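The Drop Zone Has a Marketing Department Now

Every house has a spot where things land. At mine it was the end of the kitchen counter, and for years I thought of it as a mess. Then the storage trade discovered it, gave it a name and began selling furniture for it.

The pitch goes like this. You buy a "landing table" and set it near the door. Everything that comes home with you goes there first, and at the end of the day you sort it. Prevholm sells a plain one for 200 dollars. Urrutia wants 500, and for 900 Prukano will send you a table with a matching set of trays and a printed guide to using them, which I read twice looking for the part that cost the extra 400.

I have been trying the method since February, with a table I already owned. My verdict is mixed, and most of the credit goes to the evening sort. The table is just where it happens.

The one feature I'd defend is a soft top. The tables in the Hutham showroom are mostly hard and shiny, and they look wonderful with a single bowl on them. Put a bag, a pouch and a set of keys on that surface and they slide into one another until you have a heap. Short-pile carpet, the sort you might buy as a remnant for 20 dollars, keeps things where you set them down. 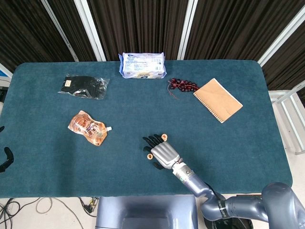

Color matters more than I expected, too. On a deep teal, a brown kraft notebook or a pale plastic wrapper shows up from across the room. A black thing in a clear bag takes a second look, and dark red comes somewhere in between. White laminate, the showroom favorite, is fine until the mail arrives.

What no table will do is decide where a notebook lives. The Prukano guide has a page on "assigning homes," and it amounts to telling you to assign homes. Food is easy – a pouch with a screw cap goes in the pantry and you move on. A string of beads can sit out for a week while you wonder if it belongs with the jewelry or the holiday boxes.

So I would hold off on the furniture. Try a piece of carpet on whatever you have, and give it a month. If the pile is still there, a more expensive table will hold it just as well.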